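Students at Luvelmont Teach Robots to Fold Laundry by Doing It Themselves

2023-04-05

Students in the robotics course at Luvelmont Technical School are spending this term handling clothes, one piece at a time, with grippers they hold in their own hands. The project, called Flerkis by the class, is meant to produce enough recorded practice for a robot arm to learn how to pick up and fold soft items.

The course is taught by Slavica Živković, who ran a smaller version last August with a group of summer students. That group worked with wooden blocks and plastic cups. Cloth is harder, she said, and the current class voted to try it anyway.

"A block is the same shape every time you reach for it," Živković said. "A sweater is a different shape every time you put it down."

There are 25 students in the course. They work in pairs and take the equipment home on a sign-out sheet, two nights per pair. Each recording lasts no more than 60 seconds and covers a single task, such as lifting a folded garment, turning it over or laying it flat. By the end of last month the class had 118 recordings that passed review.

Working at home was the students' idea. Benjamín Gaete, a second-year student, said the lab has one gray table and one kind of light, and a robot trained only there would not be much use on anyone's bed or sofa. Pairs now record wherever laundry gets folded in their households -- beds, couches, kitchen tables, and in one case the top of a chest freezer.

Gaete's partner, Nahuel Domínguez, keeps the class log. Most rejected recordings fail for the same few reasons, he said. The student squeezes before the fingers are under the cloth, or pulls away too fast, or forgets to start from the agreed position. Dark fabric has been the most trouble, and the class has set aside extra sessions for it. Fleece and knits come next on the list.

"You find out how much you do with your fingertips when you can't use them," Domínguez said. "The first evening it took me most of an hour to get one sock right."

The school's workshop technician, Dougal Geddes, checks the equipment when it comes back and keeps a box of spare parts by the door. He has asked pairs to stop carrying the grippers by the cable. A notice to that effect is now taped inside every case.

The second half of the term moves to the arm in the Acuña Building, where the class will see what it makes of the recordings. Eight garments have been chosen for the test, including two the students have not recorded. Domingo Urrutia, who heads the technical program, said families are welcome at the final session and may bring a garment of their own -- clean, please. 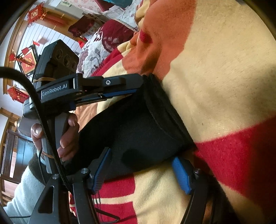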